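16/07/2021

Mindden app, build 26. The rename to Kestby went out overnight, so the launcher says Kestby, the settings page says Mindden, and the crash reporter, loyal to the end, still says Naciri. Found 4 more old strings in the onboarding text. Eulalia wants them gone before the store listing flips. Fair enough.

Pairing: 20 attempts on the old tablet, dropped twice, both times on the handover from Bluetooth to Wi-Fi. Raised the timeout to 300 ms. Gyula thinks that only hides it — he's probably right, but it hides it nicely.

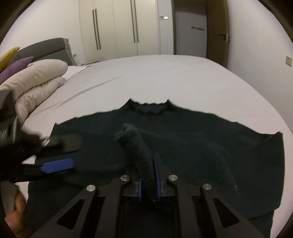 Green sweater, spread out on the bed.

To do: ask Nga for the new icon set. Old logs stay under the old name until December.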